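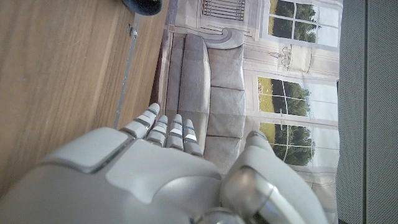
Notes on looking after the hand cell
Posted in August by the Brirnach bench blog

I have kept the same robot hand running for most of a year now, and the upkeep has settled into a routine. I'm writing it down mainly so I stop looking for the scrap of paper it used to live on.

The cell is small. There is one arm, one five-digit hand, a wooden tabletop with a metal strip along it, and a printed backdrop of a living room with a sofa and tall windows. The controller box is a Drendular, bought used. Everything gets checked before the first run, usually by 8 a.m.

I start with the fingers. With power off, I bend each one by hand through its full range and feel for grit in the joints. The dark gaps between the segments collect lint, and a dry paintbrush gets most of it out. I don't use compressed air anymore. It pushed fluff deeper into the second finger and I lost an afternoon to it.

The thumb takes longer. Its base joint carries more load than the others, and the polished metal shows fingerprints, so I wipe it with a plain cloth. Then power on, home the hand, and close it slowly on a foam block. If the thumb arrives late, I redo the zero.

Cables get a full check every 4000 cycles. At the last one the log stood at 665 past the mark before I remembered. No harm done, but I have set an alert at 100 cycles before the next one.

The only real fault this summer was error 1422, which the Skerito manual lists as "position lost." I swapped the cable, then the connector, and it came back both times. The cause was a loose ground screw inside the controller. Tightening it took a minute and I haven't seen the code since.

Still to do: re-square the backdrop, order spare fingertip pads from Assefa, and find out why the hand homes slower on cold mornings. I suspect the grease.

Contact | Copyright Brirnach bench blog | Back to top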